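Shared Desks: Cleaning and Care FAQ

Last updated June 30, 2025

Every shared desk gets a wipe-down at the end of a booking. The questions we hear most from members are answered on this page.
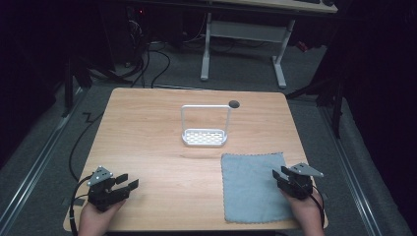

If your question isn't covered, email the front desk and Danang Sinaga will get back to you, usually the same day.

Do I have to clean the desk myself?

Yes. Allow five minutes at the end of your booking. The cleaners come through overnight and do the carpet, bins and kitchen, but they don't touch the desktops.

What should I use on the wood?

A microfibre cloth, dampened and wrung out well, then a dry one. For most days plain water is enough. If there's a coffee ring or a greasy patch, add a small squirt of the Cikar soap kept beside the kitchen sink. Wipe along the grain.

Can I use the kitchen sponges?

The soft side is fine on a desktop. The green scouring side will dull the finish, and we can't buff it out – two tops had to be refinished in May.

Where do the sponge caddies go?

Back on the shelf above the sink. Take the sponge out and rinse the tray if there's any soap sitting in it. Please don't leave a wet caddy on a desk overnight. The tray has slots in the base, so the water goes straight through to whatever is underneath.

What about the hole near the back of the desk?

Keep liquid away from it. Wipe around it with a nearly dry cloth, and don't spray in that direction. Crumbs can be picked out by hand.

Are disinfectant wipes okay?

Alcohol wipes are okay on keyboards and phones. Keep them off the wood, and keep bleach off everything.

Where do used cloths go?

In the lidded tub by the kitchen door. We wash them at 50 degrees with no fabric softener, as softener stops them picking up dust. Clean ones are folded flat in the Lirka drawers, second from the top. Grey-blue cloths are for desks only. The yellow ones are for the kitchen and washrooms.

I've found a mark that won't come off. Will I be charged?

Not if you tell us. Send a photo and the desk number. If a top has to be refinished and the damage wasn't reported, the fee is $35.

Do I need to clean the legs and frame?

No, unless you've spilled something on them. A damp cloth will do.

I'm allergic to the soap. Is there another one?

There's an unscented bottle from Tănase in the cupboard under the sink. It's a bit thinner, so you may need more of it.

We've run out of cloths on our floor. Who do I tell?

The front desk, extension 510. Spares are kept in room 1012 – the door is open during staffed hours, so you're welcome to grab a stack yourself.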